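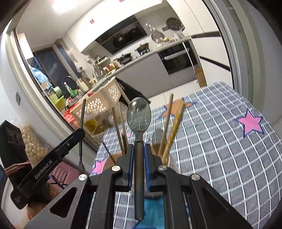 From: Marjorie Crabtree
Subject: Re: [clegg-supper] Tables and cloths for January

Nermin Yurt wrote:
> Do we still have enough cloths for the long tables? Last year
> two came back from the wash too short to hang over the ends.
> Also, what time can we get into the hall? I would like to
> start the soup by 3 if the stove is free.

Nermin,

The hall opens at 2:30, so 3 is fine for the soup. The stove is ours until 9. The left back burner still has to be lit with a match.

On the cloths, the two short ones can go on the drinks table and the coat table. I measured the rest last night. We have 6 that fit the long tables with a proper drop on both sides. If we seat people the way we did at Skumedach, that covers us. Please don't put them in a hot wash again. Cold water, hang them up, iron on the back.

I would like to use the star pattern for the children's end. It hides spills better than the plain white.

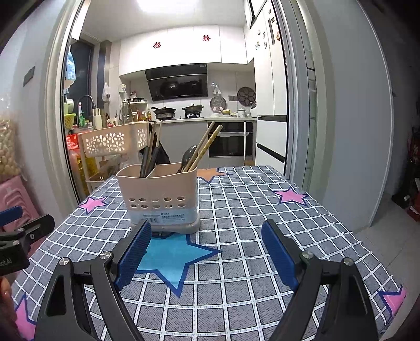

The star cloth, gray-blue with a white grid.

Chairs: the hall has 271 on its list, but that includes the stacks in the loft and I don't want to carry those down. The ones on the ground floor will do.

Bread is ordered from Nomska and should be at the side door by 4. I asked for 20 loaves. Someone needs to be there to sign, and it can't be me, as I will be picking up my sister.

Please bring your own ladle if you have one. Ours has a loose handle. I can bring bowls and a box of spoons.

If anyone else on the list can come early to set up, write to me directly so we don't fill everybody's mail.

Marjorie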